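FOR RELEASE: 20 Feb 2018

Relik asks Holtel to reopen tracking fault in Anitz hand controller
Test shop says build 1619 has not cleared the November problem

GRĪNBERGA — Relik, which tests hand-guided robot equipment for small manufacturers, said today that it does not accept Holtel's claim that the tracking fault in the Anitz controller is fixed. The company is advising customers to keep people out of reach of any robot arm driven by an Anitz until Holtel supplies better evidence.

The fault was first reported in November. An Anitz operator works with a marker cube that cameras follow, and a robot arm copies the motion somewhere else in the building. When the cameras lose the markers, the arm is supposed to stop and wait for the operator to press resume. On the unit Relik was testing, the arm stopped, and then started again by itself when the markers came back. It did not ease into its new position. The largest jump measured was 40 millimeters, at full speed.

Nobody was hurt. One end effector was bent and has been replaced at Relik's expense, a matter the two companies are still discussing.

Holtel issued build 1619 in January and described the matter as closed. Relik installed the build and ran 2000 pick attempts, covering the markers on purpose partway through each one. The arm resumed without a command in 46 of them.

"We were told this was a lighting problem, then a problem with how our people hold their wrists," said Uldis Mockus, test manager at Relik. "Maybe so. But I don't much care why the cameras lose the cube. Cameras lose things. I care what the arm does afterward, and the release notes for 1619 don't say one word about that."

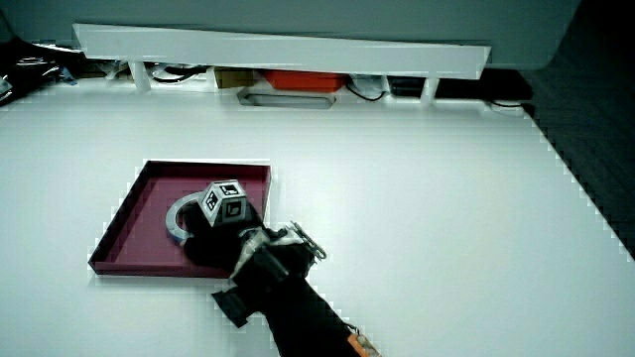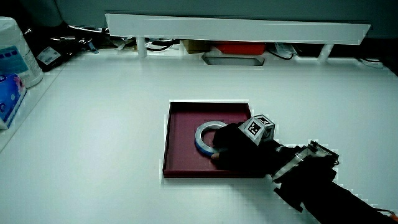
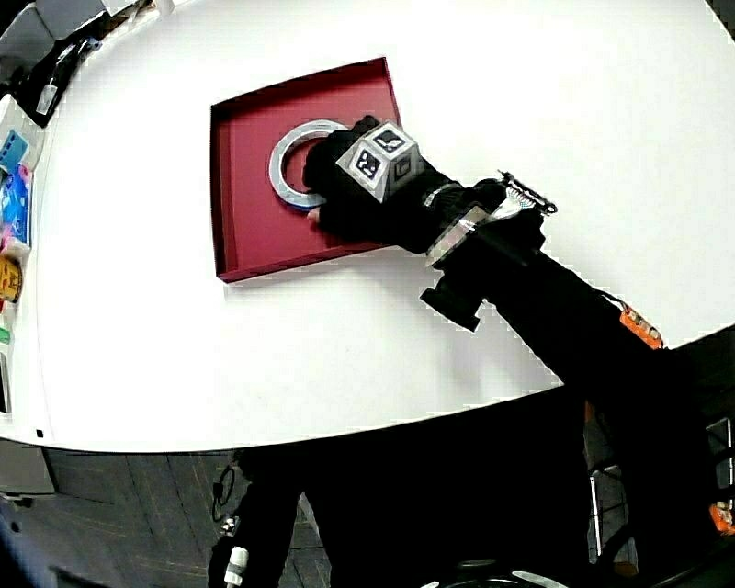 Tray work on the Grīnberga bench. The black-and-white patterns on the cube are the tracking markers.

Holtel has offered a second patch and a remote demonstration. Relik has turned down the demonstration and asked for the restart logic in writing, along with the logs from whatever testing was done before 1619 went out. Neither had arrived when this release was prepared.

"A demo where it works is a demo where it works," said Eglė Org, who wrote the Relik test plan. "Ours worked most of the time too. I'd want to see their failures, and if they say they have none, I'd want to know how hard they looked."

Relik noted that its results come from a single controller. It has not tested older builds and makes no claim about them. A second unit is on order — bought, this time, and not loaned by the manufacturer.

Customers with an Anitz in service should wire the stop circuit so that a loss of tracking cuts power to the arm, and should not rely on the software hold. Sites that cannot do this should take the arm off line. The test plan and the full run log can be requested from the Relik office in Grīnberga.

Contact: Uldis Mockus, Relik, Grīnberga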